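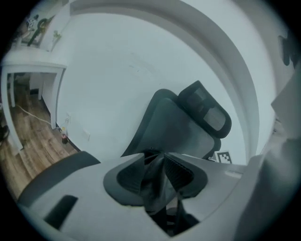
The office chair as a gripper sees it. Vorneo open day, Plarncombe.

Went to the Vorneo open day in Plarncombe. They make training recordings for household robots and let visitors watch the work for an afternoon. A few notes in a thread, mostly for the people at work who asked.

First thing to say is that I didn't see a robot do a job. The jobs are done by people, holding the same sort of gripper a robot arm would have on the end. The camera on the gripper records what it sees and the robot is meant to learn from that later.

The task on the day was a fabric cover for an office chair. On, smooth it down, off, start again. Kidus Tufa showed us round and said they picked it because cloth never lies the same way twice.

They had 1395 recordings of the chair cover when we arrived and 1405 when I left. I had expected more in an afternoon. A lot of the time goes on checking and on putting things back to a different starting position.

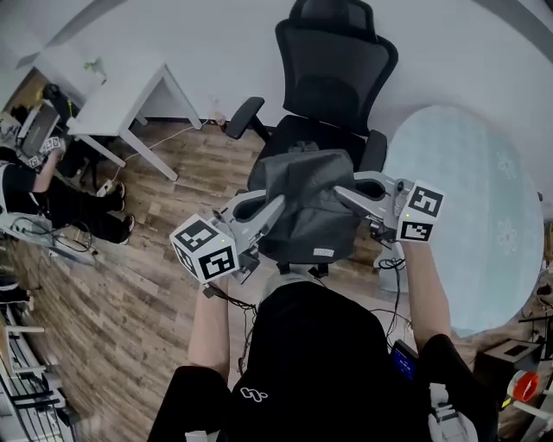
A gripper on each side of the grey cover.

The black and white patterns on the white cubes are markers. Software uses them to work out where each gripper is and which way it's facing. There's a marker down by the chair too, you can see it in the first picture just below the right side of the backrest.

The view in that first picture is very curved. Kidus says the wide lens is deliberate, as you need to keep hold of as much of the room as you can when the gripper is right up against something. Took me a minute to read it. The door frame helps.

They let some of us have a go. It's much harder than it looks. You have no fingertips, so you can't feel if you've got one layer of cloth or two. I dropped my side three times and then had the cover on with a big fold across the front.

Yabsira Negussie had the next turn and got it on first time, so it can be done. She sews, which may be why. She said the trick was to hold less of the edge than you think you need.

Asked what happens to bad attempts like mine. Kidus said 88 of the chair cover recordings are marked as failed and they keep them, but in a separate set. Visitors' goes aren't counted in either.

Asked when a robot will do it without help. No date given. They hope to have a first trial on an arm in September and he was quite open that the cover may end up on the floor.

Things I'd have liked: somewhere to sit during the talk, and a screen showing the gripper view live. We only got to look at recordings afterwards.

Arms ached the next morning. Nine minutes holding those out in front of you is plenty.

They're planning another open day but haven't fixed when. Free to get in, small groups, wear flat shoes. I'll add the details under this post when they send them round.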